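Why I stay in simulation until February

In our shared workshop, Girnum, people like metal. If you build a robot and after five months there is still no metal, they look at you with pity. My project, Odari, is a two-armed home robot, and for now it lives in a simulated house. I want to defend this.

The parts I chose cost 965 dollars for one arm. In the simulated house a collision costs me nothing, and I can try a doorway 2,000 times.

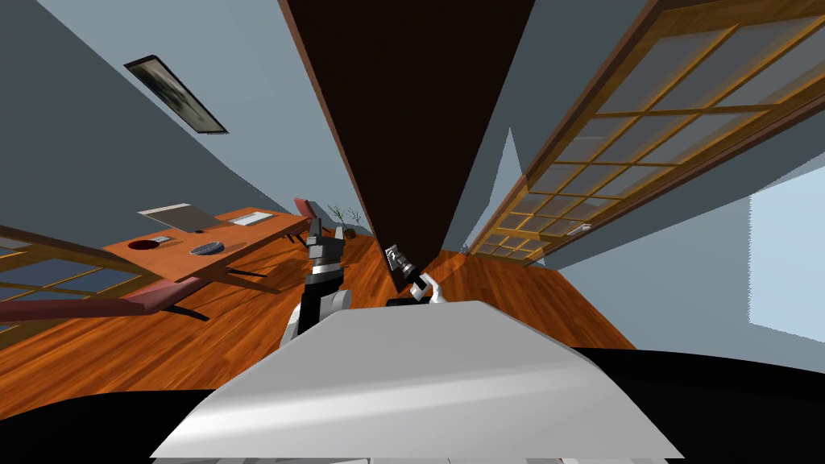 Odari indoors, with both arms up near the glass door.

Some members say the simulator is too kind. I agree partly. Its floor has no crumbs, and a real hinge is never so polite. But a doorway is hard for a robot with two arms also when the physics is simple. Where do the elbows go? Which gripper should come first?

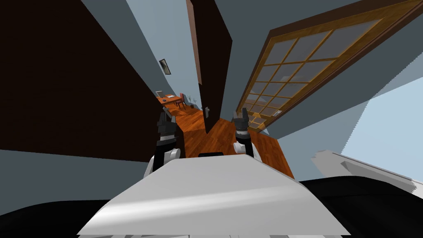
These questions I prefer to answer before I hold a drill. My planner still fails on 94 of my saved starts, and a better motor would not repair even one of them. I think many home builders buy the motors too early, and then they defend the purchase instead of the design. I did it myself with my first robot, Kerkosum, and its frame is still under my bench.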